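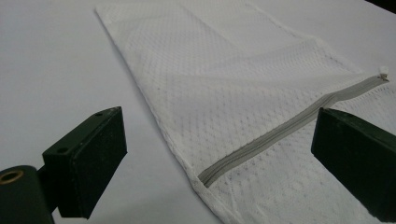 白い洗濯ネット

四月にシルクステッドの下宿へ越してきたとき、マライケ・ゲルラッハの荷物の中でいちばん頼もしかったのは、祖母が持たせてくれた洗濯ネットだった。真っ白で、細かい菱形の目がずらっと並んでいて、灰色のファスナーが斜めに走っている。斜めに! マライケはそこがもう大好きだった。

「ファスナーって、ふつう端につけるものじゃないの」
隣の部屋のマルテ・ローテは、白いテーブルに広げたネットをのぞきこんで言った。
「斜めだと口が長くなるでしょう。セーターがするっと入るの。ほら、引いてみて」
マルテは白いつまみを持って、じじじ、と引いた。それから閉めて、また開けた。
「いい音だな」
「でしょう!」

下宿の洗濯機は地下にあって、ヒンリクスさんという大家の名字がそのまま機械の呼び名になっていた。「ヒンリクス空いてる?」「いま脱水中」という具合だ。このヒンリクスが気性の荒い機械で、毛糸のものを裸で入れるとかならず何かしら起きる。マルテは去年、緑のカーディガンの袖を片方だけ十センチも伸ばされて、それでもまだ着ていた。左手がいつも隠れているので、マライケは最初、けがでもしているのかと思った。

「それ、次はこの中に入れて洗おうよ」
「いいの? 君のだろう」
「いいの、いいの。ただし、たたみ方は私の言うとおりにしてね」

たたみ方なら、いくらでも話せた。まずボタンを全部とめる。袖を背中に回して、裾から三つに折る。ネットの中で泳がない大きさにするのが肝心で、大きすぎるネットに小さく丸めて入れるのがいちばんよくない(祖母はこの話になると、食事の途中でも立ち上がって実演した)。ファスナーは最後まで閉めて、つまみがぶらぶらしないように確かめる。マルテは言われたとおりに手を動かし、伸びたほうの袖だけは二度折り直した。

ふたりで階段を下りて、ヒンリクスに入れた。水温はいちばん低く、脱水は短く。回りはじめると、丸い窓の向こうで白いネットがゆっくり持ち上がって、ぱたんと落ちた。中の緑がうっすら透けて見える。

「きれいだな、これ」
「きれいでしょう! 私、終わるまで見てるときもあるの」
「終わるまで?」
「たまにね。すすぎのところがすごくいいんだから」

それでふたりはバケツを逆さにして腰かけ、すすぎを待った。マルテは勤め先のフルミコの食堂で出るスープの話をした。毎日豆で、金曜でもないのに魚が入ることがあるらしい。マライケは祖母の家の物干し場の話をした。風が強い日にはシーツが帆みたいにふくらんで、その間を走るのが何より楽しかったこと。冬でも走って叱られたこと。

「すすぎ、始まったよ」
マルテが先に気づいた。水がざあっと入って、泡がほどけ、ネットの菱形がひとつひとつ光って見えた。ふたりとも身を乗りだした。

止まるとマライケはふたを開け、ネットを両手で受けとめて、テーブルのある上の部屋まで急いだ。バスタオルを敷き、カーディガンを取り出して、編み目をそっと寄せながら形を整える。マルテが息を止めて袖を並べた。
「右と左、まだ違うね」
「でも前よりは近いよ。指二本ぶんくらい近い!」
「じゃあ、あと何回か洗えば」
「洗おう、洗おう。来週は私の靴下も一緒に入れていい?」

マルテは空になったネットを窓辺に吊るし、それからファスナーをもう一度、じじじ、と閉めた。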